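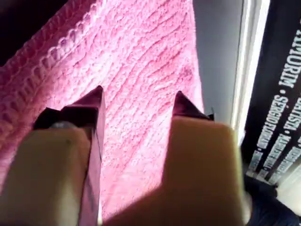 The shoes were half a size too small, and Jacqueline Leclerc had known it when she bought them. She had stood in the shop on Tandetley Road with her heels hanging over the backs and told the girl they fit perfectly.

That was in June. Now she was dressed at twenty to five for a party that started at seven, so that the velvet would have time to give.

She walked from the bed to the window and back. She walked around the rug, then across it. The rug had been her sister's idea. Her sister said a bedroom ought to have one loud thing in it, and had ordered the pink one and had it delivered before Jacqueline could object. It shed for the first month. She still found pink fuzz in the dryer.

The phone rang while she was at the window.

"Are you wearing them?" her sister said.

"I'm breaking them in."

"You've got two hours. You'll have no feet left."

"They're fine as long as I keep moving."

"It's a retirement party. You're going to be standing still next to a cheese plate."

Jacqueline said she would call her back and sat down on the edge of the bed.

The party was hers. She had spent 29 years in the accounts office at Grewal, the last eleven of them at the desk by the radiator, and she had worn flat black lace-ups to every one of those days. She bought the same pair again each time they wore out. When the store stopped carrying them she drove 64 miles to Wendano, where there was an outlet, and bought 3 pairs at once. The last of those was by the back door now with the heels gone down on the outside.

She had not planned on the velvet ones. She had gone in for insoles. They were on a stand near the register, burgundy with a bow on each, and she picked one up to see the price. Then she asked for her size, which they didn't have, and then for the half size down.

At five she tried the trick with the thick socks and the hair dryer. It made her feet hot and the bedroom smell like a dry cleaner's. She took the socks off and put the shoes back on, and there was possibly a little more room at the left toe. There was none at the right. Her right foot had always been the bigger one.

She practiced what she was going to say. Mr. Daveck would speak first and get the number of years wrong. Then somebody would hand her an envelope, and she would say thank you, and that she had enjoyed the work. She had enjoyed it, mostly. She had liked the end of the month, when the columns came out even and everyone else had gone home. She didn't think she would mention that.

She said it out loud twice, standing on the rug because it was softer there. The second time she got through to the end without looking down.

At a quarter past six she went to the kitchen and drank a glass of water at the sink. Her right little toe had gone numb, and she took this as progress. The lace-ups were on their sheet of newspaper by the door. She looked at them for a while - they had dried mud on them from the garden - and then she knocked them together over the step, put them in a grocery bag, and tied the handles.

Her sister's car pulled up at half past. She honked, although she had been asked many times not to.

Jacqueline turned off the kitchen light and went down the steps sideways, holding the rail.

"What's in the bag?" her sister said.

"Leftovers," Jacqueline said, and put it on the floor behind the seat.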